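We use cookies to improve your visit. By continuing you agree to our cookie policy. OK

Print this page | E-mail this page

Where Does the Paprika Go? A Report on Our Shared Spice Shelf

By Uyên Trịnh, with Kristóf Hajdu

Why we picked this

Our house kitchen has one cupboard for spices and five people who cook, so you can imagine! When our design class asked for a small storage project, Kristóf and I already knew what we wanted to fix. Jars got pushed to the back, somebody bought another cumin, and then that one got pushed to the back too (I'm guilty, I bought two). We wanted something you could lift out and put on the table while you cook.

What we did first

We emptied the whole cupboard onto the floor and wiped the shelves, and then sorted everything into jars we wanted daily, weekly or hardly ever. The hardly-ever pile was over 12 jars - mostly baking stuff and a pickling mix that Barry Nuttall swears he needs. We asked everybody to write down what they reached for at dinner. Katalin Antal wrote "pepper" every single night, so pepper got its own spot by the stove.

Choosing a holder

We tried 4 holders. The shoebox was fine until it met olive oil. The round turntable was fun, but tall jars wobbled on it and Kristóf kept spinning it while I was talking. A plain baking tray held loads and was a pain to carry. Then we tried a dark gray six-sided caddy, open on top, with slanted bars rising along the back, and I liked it right away. You can see straight into it from your chair, and the back rail gives the jars something behind them.

For the table layout we kept it to two jars next to each other, the orange-brown one on the left and the paler tan powder on the right. The green and white lid against the plain white one makes them easy to tell apart even before you look at the spice.

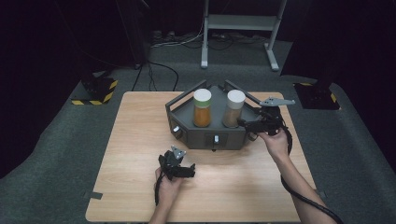 What we'd change

I'd put labels on the lids as well as the sides, and I'd like a second caddy for the baking jars. Kristóf wants a handle. We still haven't agreed on where the pickling mix should live, so for now it's on top of the fridge.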